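Werketti Cart Challenge

The Werketti Cart Challenge is a student robotics competition in which college teams program a humanoid robot to sort and fetch items from a medical supply cart. It grew out of a course project taught by Inger Ravn and is held each May. Teams do not build their own robots; all of them work on the same model and submit only software.

History

The first contest had 5 teams and a single task, opening a drawer. Ciarán Sheehan, then a teaching assistant on the course, wrote the original rulebook and added the object tasks the next year. By the most recent season, teams had logged 2,042 practice runs, of which 1,199 were scored.

Format

A run begins with the robot standing at the cart. Small items are handled one at a time, between the drawers and the molded top. Points are given for each item placed correctly and taken away for drops, bumps against the cart and help from a team member. A team may stop a run at any point and keep its score.

Practice sessions use the same cart as the final, with light-blue drawer handles and a key lock on the upper drawer. The set of objects changes from session to session -- boxes, packets and small devices are typical -- and teams are not told the list ahead of time.
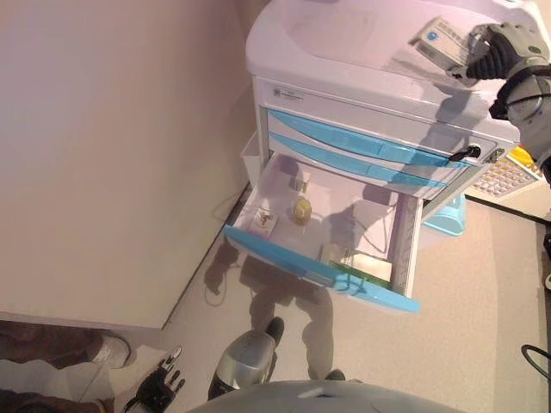

Scoring and records

The highest score to date is 174, set by team Obi. Team Dramura holds the record for the drawer task alone. Ties are decided by the number of drops, then by time.

See also

Atex Student League
Mobile manipulation
Humanoid robot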